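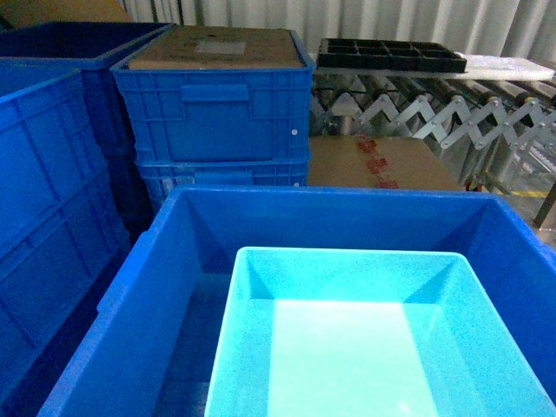

To: Kikidley list
Date: Nov 27, 2025
Subject: Re: Starter gone sour, rolls too flat

Hello everybody,

I have read the list for a long time but I write seldom, so please excuse my English. I bake for a small shop in Sekbridge and I had the same trouble in June, so maybe my answer can help.

The earlier message said:

> My rye starter smells like nail polish remover in the morning
> and the rolls spread out on the tray before they go into the
> oven. I feed it once per day, same weight of flour and water.
> I changed to the Verstraete flour two deliveries ago. Is the
> flour bad? Should I throw the starter away and begin again?
> I have customers who ask for these rolls by name and I do not
> want to stop making them.

First, please do not throw it away. The sharp smell means in most cases that the starter is hungry. One feeding per day is enough when the kitchen is cool, but a bakery kitchen is seldom cool. I would feed it two times per day for a week, and I would keep less of the old starter each time. I keep only one spoon of the old one and give it five spoons of flour. It looks like too little, and the first time I was afraid I had killed it. By the evening it had risen well and smelled of apples again.

About the flour. I do not think it is bad, but a different flour takes a different amount of water, and if you kept your old recipe the dough can be simply too wet. When I change flour I make one small dough with 500 grams before I make the big one. I hold back a part of the water and put it in slowly, with the hand, until the dough feels like before. Then I write the new number on the bag. Somebody on this list (I could not find the message again) advised to let the flour and water stand for half an hour before the salt goes in. I do this now always with a new flour, it shows you sooner how thirsty the flour is.

The flat rolls can also come from the starter itself. When it is very sour, the acid makes the dough weak, and then it does not matter how nicely you shape it. So I would repair the starter first and change the water only after that. If you change both on the same day you will not know which one has helped. I made this mistake and lost two weeks with it.

A question back to you: how long do you let the shaped rolls stand? In my old place in Flukutov we let them stand overnight in the cold room, and there it worked. In Sekbridge the cold room is also used for the milk and the door is opened all the time, so the rolls went too far before morning. Now I shape them at the start of the shift and they wait less than two hours. The taste is a little milder but no customer has complained, and the crust is better than before.

For the oven, I start hot with steam and open the vent after some minutes. I measure the inside of one roll and take them out at 94 degrees Celsius (sorry, I never learned to think in Fahrenheit). With rye in the dough I would not go lower. If you cut them warm they will feel sticky also when they are baked through, so please wait until they are cold before you judge them.

One more thing, for the person who asked last month about drying a starter to keep a reserve. You spread it very thin on baking paper, leave it in a dry place until it breaks like glass, and put the pieces in a jar with a good lid. I have such a jar from Flukutov. I woke it up with warm water and rye flour and it needed four days before I could bake with it.

Please write to the list how it goes, and also which type number is printed on the new bags. I would like to compare it with mine.

With kind greetings from the Sekbridge bakery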